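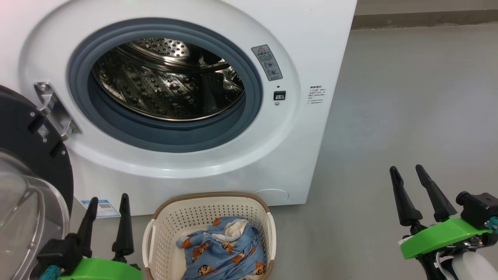

Front-loading washing machine with the door open.

Home | Places | Industries | People | A–Z | Random entry

Mereck (town)

Mereck is a former slate town at the top end of the Longo valley, with 3567 people at the last count I could get hold of. I grew up two valleys over and have been coming here for most of my adult life, so I'm probably not the most neutral person to write this entry, but the old one was four lines long and had the river wrong (it's the Longo, same as the valley, and it runs along the back of the High Street, not through the middle of it).

Most people who look the town up want to know about the quarry and what came after it, so that's where I've put most of the detail.

The name

It's said MERR-eck, with the weight on the first half. Visitors tend to say Mer-ECK and get understood anyway. I've read two explanations of the name, one to do with a boundary stone and one to do with a family, and I don't find either very convincing. If you have a decent source please send it in!

The quarry

Slate was being dug on the hill long before there was a proper company, mostly by families who farmed in summer and split stone in winter. Cadent bought up the small workings one after another and ran them as a single quarry, with its own tramway down to the railhead. At its height Cadent employed 500 people, and that leaves out the carters, the boot menders, the two bakers and everybody else who lived off a quarry wage at second hand.

The company built the terraces on Upper Row and Lower Row, the reading room, the chapel hall and the first doctor's house. Rents came straight out of wages. Older residents still speak of this quite fondly, or with real bitterness, depending on whose kitchen you're sitting in — I've heard both in one afternoon.

Roofing slate lost ground to cheaper tile, and later to imports, and the workforce shrank for years before the end. The final closure came one July. By then there were so few men left on the hill that some shops in the town didn't change their hours. The tramway was lifted for scrap soon after, though you can follow most of its line on foot if you don't mind brambles.

After the closure

The first plan was a business park on the flat ground by the railhead. Six units were put up and for a long while only two had anyone in them. A call centre was promised and never came. Young people left, the secondary school closed, and the bus to the coast went down to a handful of services a day, as it still is.

What did grow was much smaller. A few people who had learned to split slate went on splitting it for house signs, clock faces, cheeseboards and headstones, working out of sheds. The weaver Caoimhe Mulcahy took a lease on the old reading room, put her looms upstairs and let out the ground floor by the bench to anyone who made things. I rented half a bench there one winter and made some truly dreadful letter-cutting, but the company was lovely and the stove was better than the one I had at home.

The Volley

The Volley is the building on the High Street with the big arched door, once Cadent's powder store office and later a furniture shop. When the shop shut, the townspeople bought the place through a community share offer, and 141 of them put money in. It has studios at the back, a gallery at the front and a hall upstairs used for music, exercise classes and the flower show. The name comes from the old blasting signal, a run of notes on a bugle that told everyone to get under cover.

How much difference it has made is argued over, and I don't think this entry should pretend otherwise. The studios are full and have been for a good while. On the other hand, a studio doesn't pay what the quarry paid, and most of the makers I know have a second job, quite often in the care home or driving. House prices have gone up as well, partly from people like me turning up at weekends and saying how nice it all is. People who work in regional development like to mention Mereck as a success, and I've met people on Lower Row who would be glad to know what it was a success at.

Music and customs

The quarry band outlived the quarry and rehearses in the chapel hall. It plays on Quarry Sunday, when there's a walk up to the top gallery, a short service and a very long tea. Bring a coat, even in July.

Getting there

The train stops at the foot of the valley and the bus meets most of them. The last stretch of road is narrow, with passing places, and sheep sleep on it in warm weather.

Related entries

Longo valley
Cadent (quarry company)
Slate splitting
Community share offers
Quarry bands
Tramways, lifted

Last updated: June 12, 2021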